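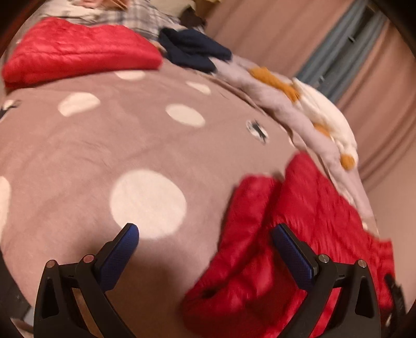

Visit Report: Open Day at the Callow Workshop
Submitted to Marcelle Boyer, Intro to Automation

Our group went to the Callow open day in Zellthorpe on 2019-08-10. The flyer promised "the future of housework." The future of housework was folding clothes on a bed, and it drew a bigger crowd than the welding cell next door, where there were sparks.

The demonstrator worked a hand-held gripper with two fingers and textured pads. She talked the whole time, mostly about quilted clothing, which she clearly took personally. Puffy fabric squashes when you pinch it, so the fingers can close a long way before they are holding anything useful. I have the same problem and have never been invited to demonstrate it.

She told us the project, called Medina, wants 2000 recorded folds before November. They had 29. When one of us asked about the schedule, she offered us a turn.

I got 3 tries. The first two went badly. On the third I made something she called "a fold, for our purposes." Lining up the second edge was the hard part, as you get no feeling of the cloth through the handle.

For our own project we plan to copy the wide opening and the soft pads, and to start with dish towels.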